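Romska Slatted Produce Crate, 8 lb size

Home / Kitchen & Pantry / Storage / Crates

$48.90 — In stock, ships from our Gateck shop
Item no. 1345

I've been selling kitchen storage for a good long while, and this is the crate I keep at home. Three of them, if you want the truth (two in the mudroom and one under the stairs, full of onions). I liked them so much I called up the people at Romska and asked if I could carry them in the shop!

It's a plain slatted crate made of pine, sanded on the inside so it won't snag a mesh bag or your knuckles. There's no varnish and no stain. The slats sit a finger's width apart, so air gets in from every side, and that's what keeps potatoes and squash going into March when the ones in the plastic bin have already sprouted.

Now, about the size. Romska calls this the 8 lb crate, which is them being very modest. I've had a lot more than that in mine and carried it up from the basement without a creak. I'd still go easy if you're stacking, though. Two high is fine, three high makes me nervous on a tile floor.
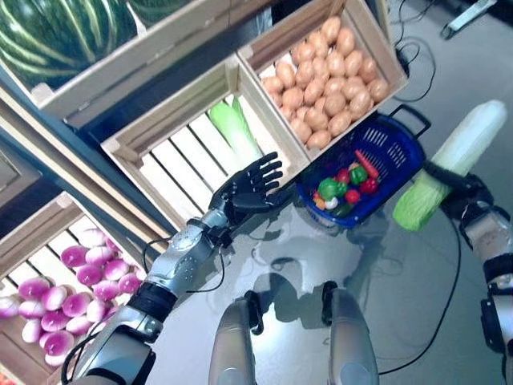
Napa cabbage and a wooden crate.

Cabbage is what got me started on crates in the first place. A good fall napa is too big for my crisper drawer, and I refuse to cut one up before I need it. Leave the outer leaves on, wrap each head in a sheet of newspaper, and set them side by side somewhere cold but not freezing. When you're ready to cook, peel off whatever has gone papery and the inside is lovely — sweet and crunchy, great for kimchi or just sliced thin with a bit of vinegar.

What people ask me

Can I wash it? Yes, with a stiff brush and warm water. Dry it standing on end, out of the sun. Please don't put it in the dishwasher, I've seen the result.

Does it come with a lid? No. Lumanlan makes a cotton cover that fits over the top and I stock it in oatmeal and dark green (item no. 267, on the linens page).

Do I have to put it together? Nope, it comes in one piece. The box is big, so warn whoever answers your door.

From customers

"Bought one for apples, went back for two more. The handles are cut nice and wide, even with gloves on." — Sewwandi Sarkar

"Good crate. One slat was a little rough at the corner and I took some sandpaper to it. Would still buy again." — Jitendra Maurya

Shipping is flat rate, and orders in before noon go out the same day. If yours turns up cracked, send me a note with your order number and I'll get another one on its way.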